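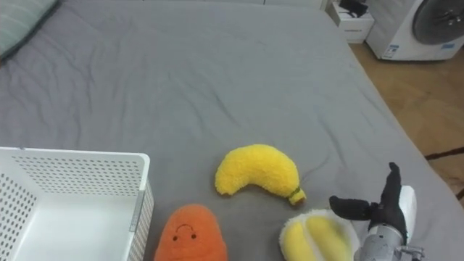

Usbridge, Dec 31, 2024 – Kauppinen has released results from Sistine, a method for teaching a two-armed robot to tidy soft objects in a home. The robot learns from 3,000 recordings of people guiding its arms through the job. Each recording is split at the moment of grasp, and the two halves are trained separately.

In tests on a made bed, the task was to put plush toys into a plastic basket. With 700 of the recordings held back, the success rate fell by 21 points – most of the loss came on toys close to the basket wall. 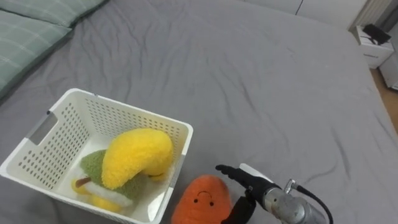
According to Oi-ling Kuo, the split matters more than the number of recordings, and other labs should check it on harder objects before relying on it. She would like to see folded laundry tried next.

Kauppinen will share the training code through Zidodetti in February.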